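December 18, 2022

Dye bath notes, madder on wool, second round. I write this the same evening, so the order of things may be a little mixed.

The yarn is the Skerdale two-ply, 200 g in four skeins. I scoured it yesterday and left it in alum overnight, with the lid on. In April I used the same recipe and the red came out brown at one end of each skein. My suspicion was then the water, and I still think so. The tap water in Ostport is hard, but in April I also let the pot go too hot, so I can not blame only the water.

This time I changed one thing only, which was the temperature. The roots were soaked in 2000 ml of cold water, strained through the old curtain cloth, and the liquid was put in the big pot. I brought it up very slowly and kept it under 60 degrees for the whole time. The hot plate does not like to stay low, it jumps. I had to switch it off and on by hand. For the next round we should borrow the better one from the print room. 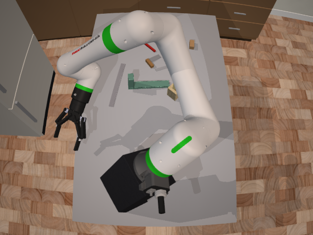
Arm and table, simulated view.

First skein out after 25 minutes: a pale orange, quite even. Second after one hour: a warm brick red, also even, and no brown end. The third and the fourth I left in the bath to cool down until the evening. They are darker when wet, naturally, so I will not judge them before they are dry. The Cordero sample card is hanging beside the window for comparison, please do not move it into the sun.

Rinse water ran pink for a long time. I used the Cloleo soap, a small amount, and the colour of the second skein went slightly towards blue. Maybe the soap is more alkaline than the old one. I have no test strips left – to be ordered.

To do:

- weigh the skeins again when dry
- cut a short piece of each and glue it in on the next page
- light test, half of the piece covered with card
- same recipe with rain water, if there is enough in the barrel
- clean the strainer, it is still full of root

The used roots are in the blue bucket. Please leave them, I want to try a second, weaker bath with them tomorrow.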